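4.3 Putting the table together and levelling it

The Pandura bench table is supplied flat, with the top wrapped separately from the legs. Two people are needed to lift the top. Keep the wrapping until the table is standing, as it protects the surface while you work.

Before you start, check that the leg pack holds the crossbar, the bolts and the hex key. If anything is missing, quote part number 161 when you contact Hladun.

1. Lay the top face down on the wrapping.

2. Fit each leg into its corner bracket and push until it meets the stop.

3. Put in the leg bolts and turn them by hand only. Leave them slack for now.

4. Slide the crossbar between the two rear legs. The slot faces inwards.

5. Tighten the leg bolts with the hex key, working from corner to corner -- not along one side first.

6. Turn the table over and set it down on all its feet at once.

CAUTION: Do not drag the table or stand it on two legs. The feet can bend and will not screw in properly afterwards.

7. Place a spirit level across the middle of the top, then along it. Screw the feet in or out until the bubble is central both ways.

8. Hold each foot still and tighten its lock nut against the leg.

Note: On carpet or soft flooring the table will settle. Leave it for 60 minutes with its normal load in place, then check the level again.

Leave a gap of at least 5 cm between the table and the wall so that cables are not pinched. Cables should run along the crossbar and be tied to it -- never looped round a foot.

Wipe the top with a damp cloth and a little washing-up liquid. Do not use scouring powder or bleach. Marks that will not wipe off can be treated with Lasex cleaner, as described in section 7.

Check the leg bolts again after the first month, and whenever the table has been moved.
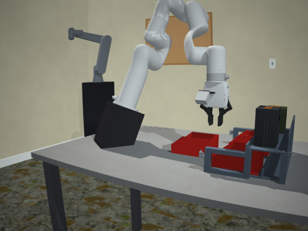 Fig. 5. Grey table top with a white arm mounted near the left side.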